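Foam letters

Foam letters are small cut-out letters made from soft craft foam, used for spelling games, sorting and general kitchen-table messing around. I've lived with them for years (my tub came from a shop called Itari and held 200 pieces when I bought it), so I'm writing this entry as a fan!

Most sets mix upper and lower case, though I much prefer the all-lowercase kind, as that's what kids meet first in books. Colors are usually bright and usually random, so an "s" can be yellow in one bag and green in the next. Some makers, Novik among them, give vowels their own color. My friend Chaimae Nasr swears by that system and I find it a bit bossy.

Sorting is the game everybody starts with. You tip a few letters onto the table, put out a plate or a shallow dish, and move them over one at a time.

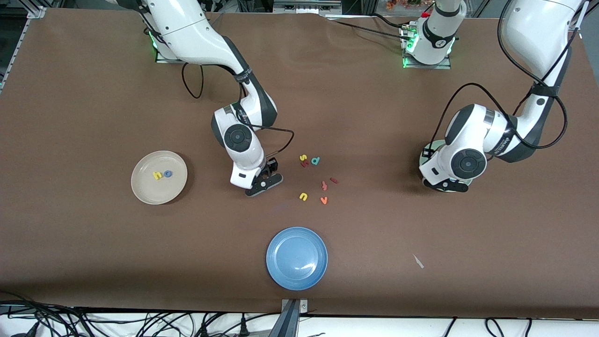 Keep the pile small, I'd say, and spread it out so the letters don't overlap. Lowercase "u" and "n" are the same shape flipped over, and "d" turns into "p" the moment you spin it, so decide which way is up before anyone starts arguing. A plate with a rim is nicer than a flat tray, too – foam weighs next to nothing and slides off if you bump it. Wash the letters in lukewarm water and dry them flat on a towel.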